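Tuesday, test kitchen notebook, 7:40 am

Back on the Bolero sauce for the truck. Quick recap for whoever opens this after me: Bolero is the roasted pepper and lime one that goes on the fish tacos and the loaded fries, and it has been splitting on us by mid-shift ever since we moved to the bigger batch. The small batch behaves. The big one looks lovely at ten in the morning and like salad dressing by two.

Made three pots today. First was the recipe as written, scaled up, no changes. Second had the oil going in a lot slower, third had the same slow oil plus the lime held back until the very end. All three used the Pitkänen peppers from the cold room, the ones with the green lids. Somebody has been using them for staff lunch (I don't mind, but please write it on the sheet!).

11:15. Pot one already has a shiny ring on top. Pots two and three look the same to me. Tasted all of them on fries. Pot three is noticeably sharper, and I like it, but it might be too much on the fish. Will ask the window crew tonight.

2:30 pm. Pot one split, no surprise. Two is starting to go at the edges. Three is holding, and it still coats a spoon the way it should. I stirred two back together and it came round for maybe twenty minutes, then gave up again. So late lime it is, at least for now. I want one more run with the garlic roasted a bit darker before I change the recipe card, because the garlic was pale today and I suspect it's doing some of the work of holding things together.

Numbers from the Rakholm night market, while I have the slips in front of me. We sold 334 portions over the weekend and 31 of those came back to the window for extra sauce. That is a lot of people who wanted more sauce! The bigger squeeze bottles should go on the truck regardless of what happens with the recipe. The market page for the event is up to 3,733 followers, and our post with the menu on it did better than anything we put up last summer. The one with just the parking spot did nothing at all. Lesson there, I suppose.

Paper trays: we have one sleeve left. Ordered 1,000 of the deep ones from Flerken, same as before. They asked if we wanted the lids too and I said no - the lids make the fries go soft, and we went through all that in the spring.

Things to do before the next run:
Sharpen the mandoline or buy a new one, I cut the cabbage by hand again today.
Check the gasket on the left fryer, it's weeping a little.
Move the salt. It's next to the sugar and the tubs are identical. You can guess how I found out.
Write the generator hours on the door, last entry is from October. 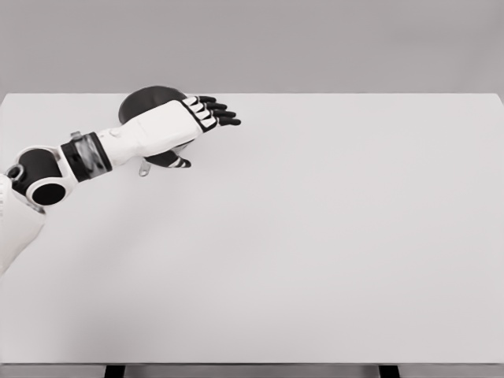
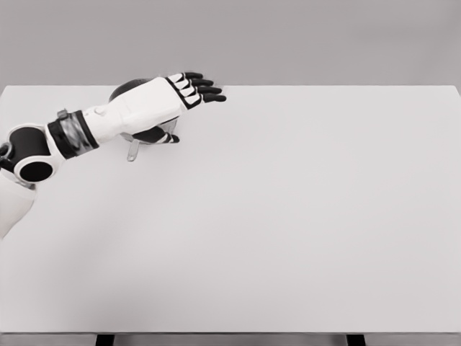

White arm over the tabletop, both renders

4:50. Put a tub of pot three in the fridge overnight with a strip of tape on it that says DO NOT EAT. Will check it first thing, then start the darker garlic.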